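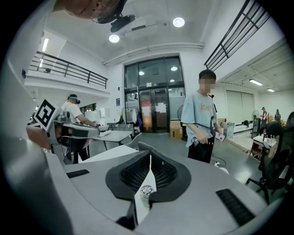

Gripper practice in the main hall, October

The Innes student robotics club meets in the hall at Steltley from late afternoon until 9:00 p.m. Our project this term is called Zillo. Members work through small tabletop tasks with hand-held grippers, and the recordings are used to train the arm we plan to enter at Jurkonmont in the spring. Na-rae Yeon leads the project and Jeferson Portela looks after the equipment.

The hall has white work tables on a concrete floor, so more than one person can practice in the same session. New members spend their first evening learning to open and close the jaws before they record anything. The square black-and-white markers let the software work out where each gripper is, and they have to stay clean and flat.

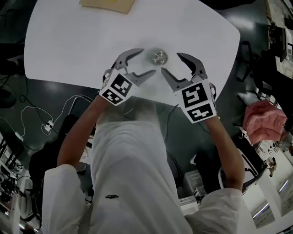
Small metal parts are harder than they look. A round, shiny one slides when the fingers close unevenly, and with two grippers both hands have to come in at the same height. Our target for the term is 700 recordings. So far we have 83 of the two-handed kind, and Na-rae has kept 61 of them after review.

Members who want table time in the next block should put their names on the sign-up sheet. Jeferson needs all grippers back on charge by closing.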